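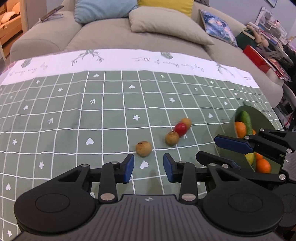
Babak Jalali asked whether a fruit bowl needs checking at all if it gets refilled every Monday. Yes — the bottom layer is where soft fruit sits longest.

Fruit and table check, Skolstead lounge
2 min read

1. Bowl stands steady, no chips on the rim. OK.
2. Citrus: press each orange and lemon with a thumb. One soft orange, thrown out.
3. Cucumber: ends firm. OK. Comment: would keep better in the fridge.
4. Cherry tomatoes: no splits. Loose ones go back in the bowl, they end up on the floor and get stepped on.
5. Small round fruit: check near the stem for mold. OK.
6. Tablecloth: hangs clear of the walkway. Too long on the sofa side — fold under.
7. Sofa cushions: no juice stains. Yellow one to be washed at 30.
8. Floor under table dry. OK.

Open: item 6. Check again Monday before the refill.

Contact: Skolstead house desk, ext. 108 | Back to top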